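How a Robot Learns to Pick Up a Sock

By Aishwarya Shenoy

You have probably picked up a sock today. You may even have picked up two, if you are that kind of person. It took you a second, and you were thinking about breakfast the whole time.

Now try explaining it. Write down every single thing your hand did, so that somebody who has never owned a hand could do the same. How far apart were your fingers? How fast did your arm go down? When did it start to slow? How hard did you squeeze, and how did you know when to stop squeezing?

Most people give up at the second question. I gave up at the first.

This is the trouble with robots. A robot will do exactly what you tell it, and we are terrible at telling. For a long time, engineers wrote out instructions anyway, line after line of them. Those robots were very good at picking up the same metal part from the same spot on the same table, all day long. Move the part a little to the left and they would pick up a nice handful of air.

So people tried something else. They stopped explaining and started showing.

Showing, many times

Think of how you learned to tie your shoes. Somebody may have told you a story about a rabbit and a hole. The rabbit did not help much. What helped was watching someone's fingers, and then trying it, and making a horrible lump, and trying again.

A learning robot gets lessons a bit like that. A person moves the robot through a job while a computer keeps a record of everything that happens. One go at the job, from start to finish, is called a demonstration. Some people call it an episode, like on television, although I warn you that the plot is thin. In episode one, a sock is picked up. In episode two, a sock is picked up again.

I work at a small workshop called Clusholm, where we make these recordings. Our robot is named Okoth. It has an arm, a wrist and a gripper, and so far it has no opinions about socks, which makes it easy to work with.

What goes in the recording

Each demonstration has two kinds of information in it, and they have to match up.

The first kind is what the robot could sense. Mostly this means pictures from cameras. There might be one camera standing back, looking at the whole room the way you would look at it from the doorway. There might be another right down near the robot's wrist, which goes wherever the hand goes.

The second kind is what the robot did. Which way did the arm move? Did the gripper open or close? These are stored as numbers, because a computer likes numbers the way a dog likes a dropped sandwich.

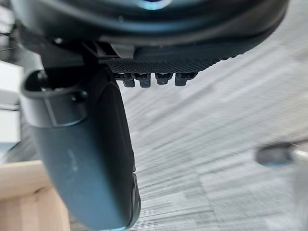
Put the two together and you have something a computer can learn from. At this moment, things looked like this, and the person moved the arm like that. A tiny bit later, things looked slightly different, and the person moved the arm a tiny bit more. One short demonstration is made of a great many of these little moments, all in a row.

The wrist camera's pictures would not win any prizes. It sits so close to the gripper that a lot of what it sees is gripper. Imagine having an eye on the inside of your arm. You would get a wonderful view of your own thumb, and when you swung your arm, the floor would turn to soup.

But for picking things up, your thumb is a pretty useful thing to see. When the hand comes down on top of a sock, a camera across the room may only see the back of the hand. The one at the wrist is still in a position to look past the fingers. It can help show whether the sock is between them or off to one side, minding its own business.

The case of the red sock

When we first taught Okoth the sock job, we made 17 demonstrations. All of them used the same red sock, in the same place, on a bright afternoon. We were very pleased with ourselves. We had juice.

Then we let the computer practice on our recordings and gave Okoth a turn by itself. The arm went down, the gripper closed, and up came the sock. Everybody cheered.

Then somebody moved the sock over by the width of a hand. The arm went down in exactly the old place, closed on nothing, and lifted the nothing up with great care.

Okoth had not learned to pick up a sock. It had learned to go to one particular spot and squeeze. From our recordings, you could not blame it. In all 17 of them, that was a perfectly good way to get a sock.

A learning computer does not know which part of the lesson is the important part. It looks for anything that works. If the sock is always red, it may decide that redness matters. If the sun is always coming in, it may decide that socks need sunshine. You and I know this is silly, but we have met a lot of socks.

Mixing things up

The cure is to make the examples different from each other. This is the part of my job that looks least like work.

We use gray socks, striped socks and a green one that has lost its partner. We put them flat, or rolled in a ball, or half inside out. We do some in the morning and some at 4 o'clock, when the light comes in low. We start the arm high, then low, then off to the left. We put other things nearby, so that Okoth has to choose.

We also keep some of the fumbles. Say the person steering comes down crooked and misses, then backs up and tries again. That can be a very good lesson, as long as it is clearly a lesson in fixing a mistake. If Okoth only ever sees perfect grabs, it has no idea what to do after a bad one. It is like learning to ride a bike from someone who has never wobbled.

The second time around, we stopped at 211 demonstrations. It took 3 people 2 weeks to collect them, and I can report that after a while you start to dream about laundry.

Who does the steering?

There are different ways to move a robot through a job. In one of them, the person holds a controller, rather like the kind used for video games, and the arm copies what the controller tells it. In another, the person moves a small copy of the arm, and the real one follows along. You can sometimes take hold of the robot itself and guide it by the arm, if it is the sort of robot that allows this.

All of them feel odd to begin with. You want to reach out and grab the sock yourself. You are not allowed to. You have to wait while a large metal arm does it at the speed of a sleepy grandfather, and you have to be smooth about it too, because Okoth will copy your habits. For a while it paused above every sock before it grabbed. We wondered why, until I watched my own recordings. I pause above every sock.

Sorting the good from the useless

After the recording comes the checking. Somebody has to look through the demonstrations and ask some dull but necessary questions. Did the sock get picked up? Did a camera stop working halfway? Do the pictures and the numbers still line up?

The last one matters more than it sounds. Suppose the pictures run a second behind the numbers. Then the computer is being taught that you should close your hand first and find the sock afterward. I have seen people look for their keys this way and it does not go well for them either.

We write a short label for each demonstration too, such as "pick up the sock" or "put the sock in the basket." Later on, that helps the computer connect words with actions. We try to keep the labels plain. Somebody once typed "get that thing" and we had to have a talk.

Try it yourself: the Wevport game

You need a friend, a blindfold, a table and a sock. One of you is Wevport, a robot from far away who knows nothing. The other is the teacher.

First, put the blindfold on Wevport and set the sock on the table. Using only words, the teacher must get Wevport to pick it up. Wevport does exactly what it is told and nothing more. If the teacher says "go down" and forgets to say "stop," Wevport should press its hand on the table and look patient.

Next, start over. This time the teacher gently takes Wevport by the wrist and guides its hand to the sock. Do it a few times from the same starting place. Then let Wevport try alone.

Now move the sock without telling Wevport, and let it try once more.

Swap places after that, so that the teacher finds out what it was like. If you have a little brother or sister who wants to join in, they can be Laltell, the computer, who sits at the side and draws a picture of each try, marking where the sock was and where the hand went. Keep the drawings in order. Look through them afterward and see if you can spot any habits, yours or Wevport's.

Then please put the sock back in the drawer. Okoth is still working on drawers.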